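3 min read

Parcel Station Operators, Returns Hall
Skudeteck, Plornbridge site

Skudeteck is hiring parcel station operators for the returns hall at our Plornbridge site. We handle returned clothing and small household goods for online stores, most of it arriving in soft mailer bags. Our largest customer is Liew, and work for Trarkel started in May. The jobs are permanent and there are 16 places to fill across 2 shifts.

What the work is

You will be assigned to one station for the shift. A station has a worktable, a scanning platform and a place on the conveyor line. Bags come to you in batches. You take one bag, lay it on the platform with the shipping label facing up, wait for the scan to register, and send it on to the line. If the label will not read, smooth the plastic and try again. If it fails a second time, the bag goes into the exceptions crate and you enter it on the station sheet.

On a normal shift a station handles more than 700 bags. New operators are not expected to reach that during training.

Soft bags take more care than boxes. They fold over on themselves, the label ends up in a crease, and a heavy item inside will pull the bag to one side. Most of the training is about laying a bag down flat the first time.
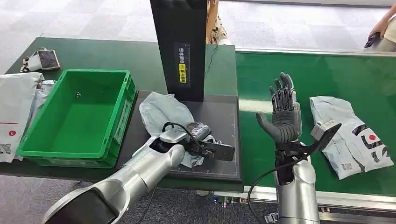
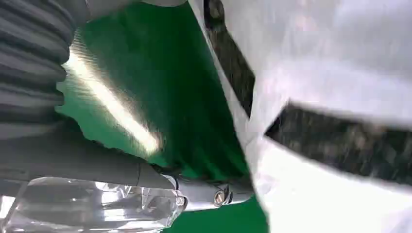
You will also be expected to:

- keep the platform clear of tape, loose labels and scraps of plastic
- report torn or open bags before they go onto the line
- take exceptions crates to the desk when they are full and bring back empty ones
- fill in the station sheet at the end of the shift, including stoppages
- change stations when the shift lead asks

Bags are not opened at these stations. Inspection and repacking are done by a separate team in the next hall. Operators who want to move there can apply after their first six months.

Who we are looking for

No warehouse experience is needed. You should be able to stand for most of a shift, lift a full crate to table height, and read labels printed in small type. You need enough English to follow written safety instructions and fill in the sheet. Some of our station signs are in Chinese. You do not have to read Chinese, and the instructions are covered in training, but please mention it if you do.

You must be 18 or older. Closed shoes are required. Work gloves are provided, and long hair must be tied back near the conveyor.

Hours and pay

The early shift starts at 6 a.m. and the late shift at 2 p.m. Tell us on your application which one you want. We cannot promise a first choice. Shifts include a paid meal break and a shorter break in each half.

The starting rate is $16 an hour, paid every two weeks. Training is paid at the same rate. Late shift workers get a supplement, and the current amount is listed in the offer letter.

How to apply

Application forms are at the front desk in Plornbridge and can be handed in there or mailed to the site office. Include your work history, even if it is short, and a phone number where we can reach you during the day. Forms must reach us by 16/06/2018. The desk is open that Saturday until noon.

Applicants we want to meet will be asked to come in for a short interview and a try at one of the stations. Bring photo ID and wear shoes you can work in.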